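Nepia Assistive Robotics, Sadgate
16 December 2025

1/ Today we are publishing a short account of the table-setting demonstrations recorded under the Karkoten project. The work concerns how a person shows a two-armed robot a household task by remote control, one movement at a time.

2/ The release contains 311 recorded attempts. Of these, 161 are complete demonstrations which our reviewers have passed for training. The remainder are retained and labelled separately, as they contain hesitations, dropped items or early stops.

3/ Each task uses ordinary tableware and ordinary furniture. The operator is given the instruction in plain words, for example "pick up the fork", and is free to choose the approach. We do not prescribe a path for the arm.

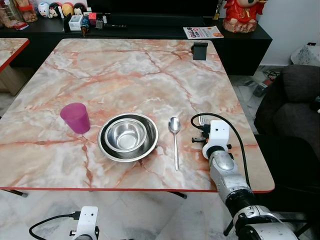 Photograph: Nepia / Karkoten project

4/ Cutlery has proved more demanding than cups or bowls. A fork or spoon lying flat on a hard tabletop offers very little height for the fingertips, and operators are asked to lower the gripper slowly and pause before closing it.

5/ Operators train for 4 sessions before any of their recordings are considered. The first 2 are spent without a task, learning how far each arm reaches and how the delay between hand and gripper feels. We had originally allowed less time for this and the early recordings suffered.

6/ On polished surfaces, reflections remain a difficulty for the learned controller. Demonstrations on patterned and glossy tabletops have therefore been kept in the set, including those in which the operator corrected the grasp more than once.

7/ A grasp is marked as complete only when the item is clear of the table and held steadily. Reviewers work from the recorded video and the joint readings together. Where the two disagree, the attempt is returned for a second review. 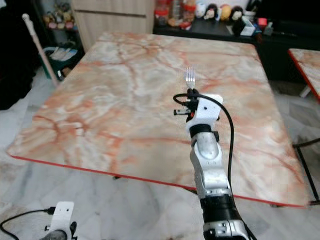
Drornordale Robotics Group replied: Could you say whether corrected grasps are weighted differently in training? We removed ours last year and the controller then had no idea how to recover from a poor first attempt.

8/ In answer to Drornordale: they are weighted equally at present. A comparison with the corrected grasps left out is planned for January, and the results will be posted to this account.

9/ Requests for access to the recordings should be made in writing to the Sadgate office, stating the intended use. Joint readings are supplied with the video as standard.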